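About Prevomach

Prevomach makes colored shape blocks and wooden activity boards for preschools, kindergartens and early learning programs. The company was founded to supply classrooms with simple, sturdy materials for sorting, matching and building, and it continues to do that work from its workshop and offices on Caputo Street.

Our History

The business began as the supply room of the Oltano School, a small preschool whose teachers wanted blocks in shapes that could not be found in the usual catalogs. A heart, a star and an octagon were drawn up on paper, and the first pieces were handed to the children the same February. Other schools in the district asked for sets of their own, and the supply room became a separate company under the name Prevomach. The Oltano School remains a partner and still receives each new shape before it is offered for sale.

Today our materials are in use in 541 classrooms. We employ 20 people in design, production, packing and customer service, and all orders are assembled and checked at Caputo Street.

What We Make

Our principal product is the Drostum block range. The range is offered in four colors: red, yellow, green and blue. Shapes include the cylinder, cube, triangular prism, octagon, heart and star. Colors and shapes may be ordered in any combination, and many schools choose to keep two or more of the same shape in different colors so that children can sort by one feature and then by the other.

Blocks are printed in layers in our own workshop. Families and teachers sometimes ask about the fine lines that can be felt on the faces of a block. These lines are a normal result of the printing process and do not affect the use of the product. Each block is inspected by hand for rough edges before it is packed.

The activity boards are made of wood, joined from planks and sanded on every side. A board gives children a clear and level place to work, on a table or on the floor, and helps a group keep its pieces together. Boards are sold separately from the blocks and may be returned to us for sanding when the surface becomes worn.

Our Approach to Learning

Prevomach materials are designed for open use. A teacher may ask a child to find everything that is red, to line up the stars, or to place the cylinders at the back and the cube in front. The same blocks may then be used for free play with no instruction at all. We provide a short teacher's guide with every classroom order, containing 20 activities arranged by age.

We believe that tidying is part of the activity. The guide therefore includes suggestions for clearing the board by color or by shape, so that the end of a session offers the same practice as the beginning.

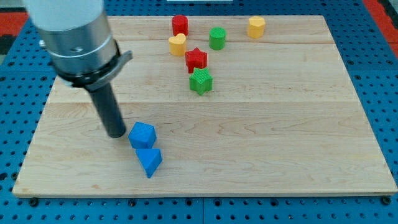 Drostum blocks in four colors on a wooden activity board.

Working With Schools

Schools that wish to try our materials may borrow a classroom set for 8 weeks. The loan includes one activity board, a set of Drostum blocks and the teacher's guide. Delivery and return are arranged by our office. There is no obligation to purchase at the end of the loan.

Replacement blocks are available singly. Please state the shape and color when ordering, and allow extra time for hearts and octagons, which are produced in smaller batches.

Visits and Inquiries

Teachers and program directors are welcome to visit the Caputo Street showroom by appointment. Requests for catalogs, loan sets and replacement pieces should be addressed to the Prevomach customer service office.

Page last updated 23 July 2024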